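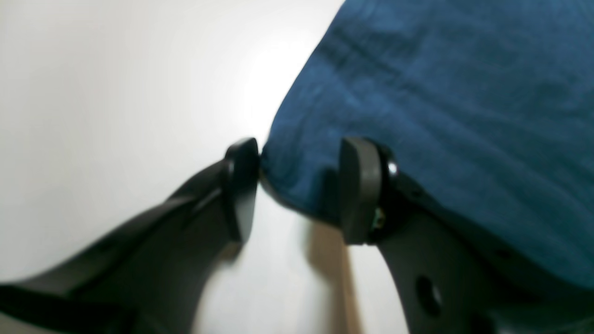
The wash-house at Pleltstead was given to the parish by the Paletti family in the reign of Queen Victoria, and it stood at the lower end of Dolel Lane until it was pulled down after the last war. Its place in the village was discussed in the previous section. In the present section we turn to the rules under which it was used, and to the question of who was allowed to enter. The rules were painted on a board inside the door. The board is lost, but a copy of the text was made by the schoolmaster, and it is from this copy that we know them. The first rule concerns the order of arrival, the second the payment, and the third the handling of coloured cloth, which had to be kept apart from white linen at every stage. A blue piece, for instance, was to be taken by its lower edge (a blue fabric gripped in this way can be seen in Figure 5) and carried to the far trough, where the water left the building. The rule seems severe to a modern reader, but the water was used by several households in turn, and a complaint about stained sheets could last for years.

The main source for this section is the account book kept by the Sheehan family, who held the key. It has 271 pages, of which the last part is blank. The entries are short. They give a surname, the payment, and sometimes a word such as "late" or "refused". We have read the whole book twice, and we have compared the surnames with the parish registers and with the rent book of the Paletti estate. In this comparison 48 households could be identified with certainty. A number of other names remain doubtful, mainly where two cousins lived in the same lane and the book gives no first name.

It has often been written that the wash-house was free to the poor. The inscription on the plaque, which was put up much later, says the same. The account book does not support this. A widow with children paid half, and we found only six households that paid nothing over a longer period. All six were tenants of the estate, and in each case the entry begins in the month of August, when the rents were reviewed. We therefore think that the free use was a form of help which the estate gave to its own tenants, and that it was not open to the poor of the parish in general. This is a smaller kind of charity than the plaque suggests - but it was a real one, and it was continued after the death of the founder.

The word "refused" needs some comment. It appears beside five surnames only, and two of these belong to families who attended the chapel and not the parish church. Earlier writers have taken this as a sign of religious exclusion. We were of the same opinion when we began this work. However, the same two families appear as ordinary users in the following weeks, and they paid the ordinary price. It is possible that a refusal meant only that the troughs were full. It is also possible that the holder of the key had a quarrel with them for a reason which we cannot know any more.

How the clean washing was treated before it left the building is less well documented. The copy of the rules says that everything must be "folded and not rolled", and that no person may fold on the floor. There was a long table for this purpose, bought second-hand from the inn, and its repair is mentioned several times in the book. Folding a garment with the upper part laid over in one long band, as with the dark shirt in Figure 6, leaves one straight crease, and the schoolmaster's notes say that shirts were to be carried home "with one crease and no more". The table was also the place where news was exchanged. The estate agent complained about this in a letter, and he asked that the building should be closed at four o'clock.

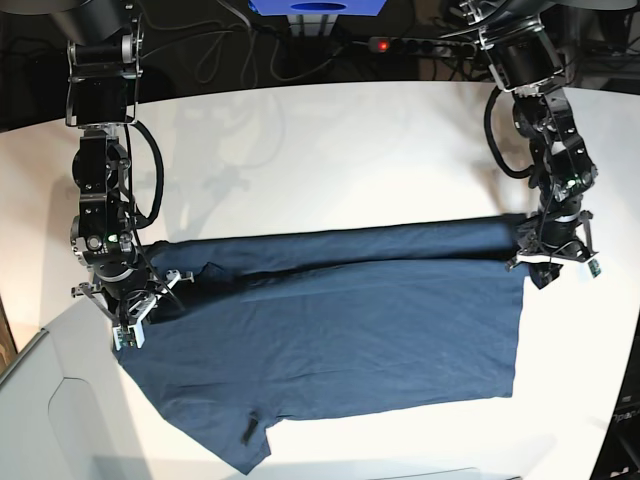

Despina Gashi, to whom we sent an earlier version of this section, does not agree with our reading of the refusals. In her reply, dated Monday, June 4, 2018, she writes that the quarrel over the chapel roof was at its height in the same season, and that "a full trough would not need to be written down". She also points out that the Sheehan family had a pew near the front of the church and would hardly have been neutral. We accept the second point. On the first we are still not certain, as the date of the roof quarrel depends on one newspaper report which was printed some time after the event.

Francine Arsenault has kindly shown us a bundle of receipts from the estate office, which may settle the matter. The receipts are not yet sorted. Those which we could read are for coal, soap and lime, and they were all signed by the holder of the key. The arrangements for the supply of coal are treated in the next section.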